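Gistby table notes: read me first

Hello! If you've opened the Gistby folder and wondered why there are 186 photos of tables and the things people put down on them, this is the file for you. I've kept it in plain text so it opens on anything, including the ancient laptop at the back of the workshop.

I started Gistby in August when I was trying to work out what to do about my own table. It's pale wood, it marks if you so much as look at it with a mug in your hand, and every bit of advice I found online contradicted the last bit. So I began writing down what I put on it, what I wiped it with and how it looked afterwards. Then Hok-lam Tsai joined in with the Druvadach tables (bigger, older, much more knocked about) and it grew from there.

What's in the folder

There are two parts. The photos live in "tables", sorted by room. The notes live in "wipes.csv", which has 578 rows, one for each time a table got cleaned, oiled, or had something left standing on it overnight. Each row has the table's name, the date, what was on it, what I used and a free comment. The comments are the good bit, if you ask me, though I do go on.

Table names are just names. Sovar is the light one I work at most, Hirose is the narrow one by the window, and the Druvadach ones have numbers as Hok-lam never got round to christening them. If you see "Sovar (old)" in the early rows, it's the same table before I sanded it. Please don't merge the two! I did that once and it took me an entire evening to unpick.

Coasters and mats

I get asked about these more than anything. The column called "under" says what was between the cup and the wood: cork, felt, rubbery, cloth, tile or nothing. "Rubbery" covers both rubber and silicone, and I gave up trying to tell them apart by feel. If you can do it, lovely, send me your secret.

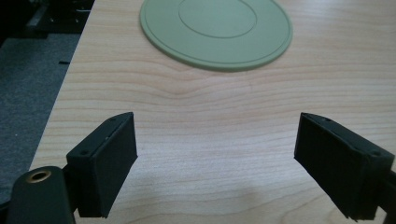 My own preference has swung towards the ones with a raised rim. A flat mat is fine until you spill, and then the tea goes straight over the side and sits underneath where you can't see it. With a lip you've got a bit of time to fetch a cloth. Cork looks nicer, I'll give you that, but mine went crumbly and I was forever brushing bits off the table.

One thing to watch for: I lift every mat at the end of the day and put it back somewhere slightly different. Pale wood changes colour in daylight and I don't want a darker or lighter circle in the middle of Sovar. Hok-lam doesn't bother, so the Druvadach rows are worth comparing if fading is what you're after.

How I clean

Damp cloth, well wrung out, always along the grain. Then a dry cloth straight away. That's it for 9 days out of 10. For sticky stuff I add a drop of washing-up liquid. Oil goes on thinly, gets left for 17 minutes (the length of my usual radio programme, no science in it) and then I buff off whatever hasn't soaked in. Too much oil and it stays tacky for days, ask me how I know.

Known problems

The "shine" score goes from 0 to 100 and is pure opinion. Mine, mostly. Light from the window makes a freshly dried table look far glossier than it is, so don't compare a morning score with an evening one and expect sense.

Some comments mention "the ripple". It's a wavy patch in the wood grain and it isn't damage, so please leave it out if you're counting marks.

Hirose has a gap in its rows while it was in the hall with boxes on it. I haven't tried to fill that in.

Using it and adding to it

Help yourself. Copy it, chop it up, print it out, whatever's useful. If you'd like to add a table of your own, make a new name for it, copy the column headings exactly and tell me what finish it has, even if it's only a guess (put a question mark after it).

Last tidied 15th November. Next job is splitting the oil rows by brand, once I've found the tin lids.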